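Hi Nkrumah,

Quick catch-up on where the Lundness family room has got to with your money. May was busy! We opened seven sessions to new parents (mornings mostly, though the 4 p.m. one filled up first) and twelve families have signed on for the summer.

Of the $1,600 you gave us, the biggest piece went to Correa for the heating repair, and I'm still chasing them for the final invoice. Mohammed-Awal Antwi talked them down a bit, bless him. 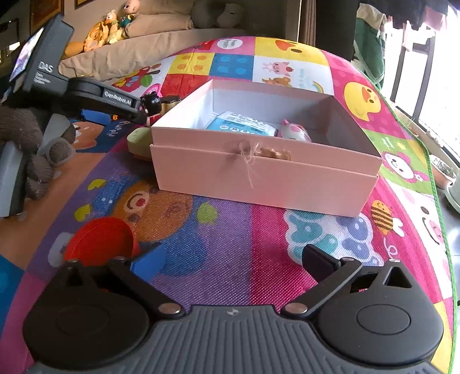
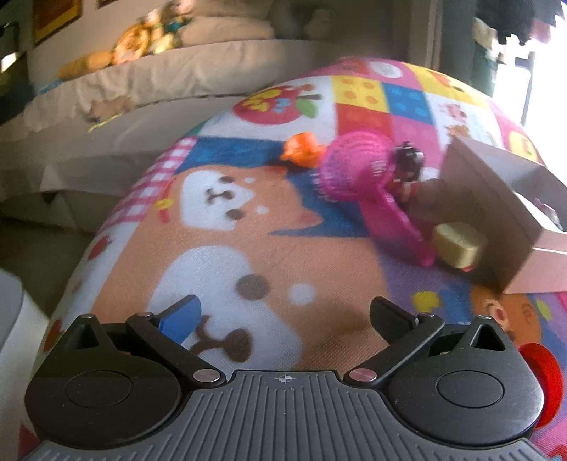 The play mat, with the pink box out on it in the first photo.

Two things are running behind. The Tralent booking system keeps dropping our evening slots, so I've gone back to a paper sheet for now. And the toddler lunch hasn't started, as the kitchen sign-off got pushed back again. I'd like to move what's left of the lunch money over to bus fares if you're okay with that – can you let me know before I send the next lot of receipts?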